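Stellside Workshop Notes
Tips for the home workshop and the small shop
Posted 9/18/19

Keeping a parallel gripper in good order

I look after one small arm with a two-finger parallel gripper, in the back part of our shop in Ustville. It is not a big machine. It stands at the end of a bench and moves household things from one place to another, and most days it works without complaint. When it complains, the fault is nearly always in the gripper and very seldom in the arm. So these tips are about the gripper only. I wrote them first for myself, on a sheet of paper taped inside the cupboard door, and the sheet is now full.

English is my third language, so if a word is strange, please write to me and I will correct it.

Before you touch anything

Stop the program, move the arm to a height where you can sit in front of it, and switch off the power to the gripper. If yours is an air type, let the air out too and wait until the fingers are slack in your hand. I have a bruise on my thumb from April which reminds me of this rule. Put a folded towel on the bench under the gripper. Small screws fall on the towel and stay there. On a bare bench they jump, and then you are on your knees with a flashlight.

Take a picture with your phone before you remove the fingers. Left and right look the same on many grippers but they are not the same. On mine, the left one has a small file mark near the root, which I made myself after one confusing evening.

Cleaning the fingers

Use a soft cloth, a little warm water and one drop of dish soap. Wring the cloth well, it should be damp only. Wipe the inside faces from the root to the tip, always in the same direction, then wipe again with a clean part of the cloth. Let them dry before you close them.

Do not use kitchen spray with oil or wax in it. It leaves a film, the film makes things slide, and then you spend a day changing the force setting when the force was never the problem. Alcohol is good for metal fingers. For rubber pads I would be careful, because some rubber becomes hard and shiny after it.

For slots and corners I like an old toothbrush, dry. Compressed air I do not like. It pushes the dust inside, where the guides are, and there it mixes with the grease and becomes a gray paste.

Checking that the fingers are parallel

Close the gripper slowly on a strip of thin paper. Pull the paper at the tip, then in the middle, then at the root. It should resist your hand equally in all these places. If the paper is free at the tip and tight at the root, the fingers are opening like scissors, and a finger screw is loose or the guide is worn.

Tighten the finger screws a little at a time, one side and then the other, the same way you would tighten a wheel on a car. Do the paper test again after. It takes five minutes and it saves many dropped things.

If the test is still bad, take the fingers off and look at the seat where they are mounted. A crumb of dirt no bigger than a grain of salt is enough to tilt a finger. I once ordered new guides from a supplier in Merommont and waited for them very patiently, and the fault was one crumb.

Holding long, thin things

Handles, sticks and rods are the hardest for my gripper. A box has flat sides and it sits by itself. A stick turns. If there is something heavy at the end of it, it turns even more, and the fingers must fight against all of that weight with a very small contact.

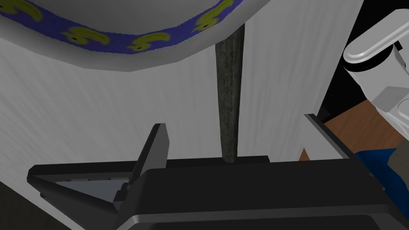 My first advice is to grip closer to the heavy end, even when it looks less elegant. The second is to go slowly in the first part of the lift. I set the lift speed low until the thing is clear of the bench, and after that I let it go faster. The third is to check where the stick touches the finger. It should be on the flat part of the face, well away from the tip. If the taught point is only a little wrong, the stick will sit on an edge, and an edge makes a dent in wood after a few times.

When you teach the point again, come from the side with open fingers and stop when there is the same gap left and right. I look from the front and then from above. Looking from one direction only has fooled me many times. Close slowly, and watch the stick while the fingers come together. If it moves to one side before it is held, your point is off toward the other side. Correct it, open, and repeat. The stick should stay still.

With round or slippery handles, a thin strip of rubber on each finger helps a lot. Bicycle inner tube works, cut to size and fixed with double-sided tape. Clean both surfaces with alcohol first and press the strip down for a full minute. Change both strips together, never one alone, or the grip center will move.

Force, and how little of it you need

Many people turn the force up at the first dropped object. I did the same. Now I begin from the bottom. I set the force so low that the thing slips, then raise it by small steps until it holds, and then one step more for safety. I write the number in pencil beside the name of the object. For light and thin things the number is surprisingly small.

High force every day wears out the guides and bends the finger mounts. It also hides faults, because a dirty finger with high force will still hold, until the day it does not.

Grease

Ask the maker of your gripper what grease it wants and how often. I follow a counter instead of the calendar: every 1000 closings I wipe and look, and if the old grease is dark I change it. My last change was at 2284 and the grease was still a good color, so perhaps I am doing it too early. Use very little, a film on the guide rail and nothing on the outside. Open and close by hand a few times and wipe away what comes out at the ends.

Keep a separate rag for grease. I wrote this with big letters on my sheet because I once wiped the finger faces with the wrong rag.

The cable

Look at the cable where it leaves the gripper. Turn the wrist to both ends of its travel, slowly, and see if the cable pulls anywhere. There should be a soft loop that never becomes straight. Fix it with hook-and-loop tape. Plastic ties are too hard and they cut the jacket with time, and the person who removes them with a knife cuts it faster.

If the gripper loses its signal only in some positions, suspect the cable first. Hold it gently near the plug while somebody else moves the wrist by the pendant at the slowest speed. Keep your fingers away from the joint.

The notebook

We have a cheap notebook from Ajayi, the stationery shop on our street, hanging on a string by the machine. Date, counter, what was done. The first line says "1057, left finger loose, tightened." When the same finger was loose again I could look back and see how long it had lasted, and I changed the screw for a new one with a drop of the blue thread lock. It has been tight until now.

Next month I will write about the small vise and how to stop its jaws from marking soft wood.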